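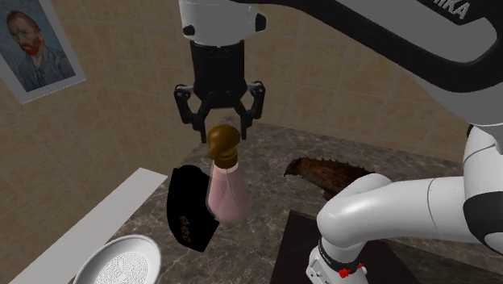
Small bottle with a pink body and a gold top on a stone countertop.

Rose water

Rose water is the scented water you get when you steam rose petals and catch what drips off the other side. I've been writing entries for this kitchen and household encyclopedia for a good while now, and I put this one off because my grandmother had opinions about it and I could hear them every time I sat down. She kept hers next to the vanilla and used it in rice pudding, on her face, and in the final rinse for pillowcases (same bottle, all three jobs).

Name

In English you'll see it as rose water, rosewater or rose-water, and I don't think anyone has ever won that argument. Older cookbooks like the hyphen. Persian has golab, which is where the English word "julep" comes from by way of Arabic and French, and I love that a minty bourbon drink goes back to roses.

How it's made

You need petals, water, heat and something cold for the steam to hit. The damask rose is the usual choice, and the picking happens early in the morning, before the sun gets at the oil in the flowers. The petals go into a still with water, the steam carries the scent up and over, and it turns back to liquid in a cooled pipe. A thin film of rose oil can rise to the top. That oil is the expensive part, and big distilleries skim it off and sell it separately. The water underneath still smells wonderful!

You can do a small version at home with a lidded pot, a bowl set on a brick in the middle, and ice piled on the upturned lid. I tried it with 60 blooms from my neighbor's hedge and ended up with enough to fill a jam jar. It smelled a bit like boiled lettuce on the first day and much more like roses after a week in the fridge. My friend Kjell Midtbø, who distills herbs up at Kiston, told me I'd kept the heat too high. He collects in small batches and throws the last one out, as the tail end of a run picks up a cooked, hay-like smell.

Where it comes from

Bulgaria, Turkey and Iran are the names you'll run into most. Kashan in Iran has a rose water season every spring that draws visitors to watch the stills going, and Bulgaria's Rose Valley has been at it for centuries. People were making perfumed waters long before that, mostly by soaking petals, but steam distilling as we'd recognize it was worked out and written down by scholars in the medieval Islamic world. From there it traveled into European kitchens, where it was the flavoring for cakes and creams until vanilla pushed it aside.

In food

It goes into Turkish delight, gulab jamun syrup, baklava in some families, marzipan, lassi, and a whole range of milk puddings. It also turns up in old American baking, and there are early apple pie recipes that call for a spoonful. I'd start with half a teaspoon in a dish for four people, taste, and creep up from there. Too much and your dessert tastes like a guest bathroom. Cardamom, pistachio, raspberry and lemon all get along with it. Add it after the pan comes off the stove if you can, because the scent flies away fast with heat.

On skin and in the house

Plenty of people use it as a toner or spritz it on a hot afternoon. It smells nice and feels cool, and I'd leave the claims there. Patch test first if your skin is fussy. Some cosmetic versions contain alcohol, glycerin or preservatives, so don't pour those in your pudding.

Buying and keeping

Read the back label. True rose water lists rose distillate or rose water and very little else, while the cheap stuff is water with rose flavoring (fine for some jobs, a little soapy in a delicate cream). Keep it capped, out of the sun, and in the fridge once it's open. Mine gets used up well before it turns, but a cloudy look or a sour smell means it goes down the sink.

Substitutes

Orange blossom water is the closest cousin, though it's more bitter and you'll want less of it. Rose syrup works if you cut the sugar elsewhere. Rose extract is much stronger, so count it in drops.

See also: Attar; Damask rose; Distillation at home; Orange blossom water; Turkish delight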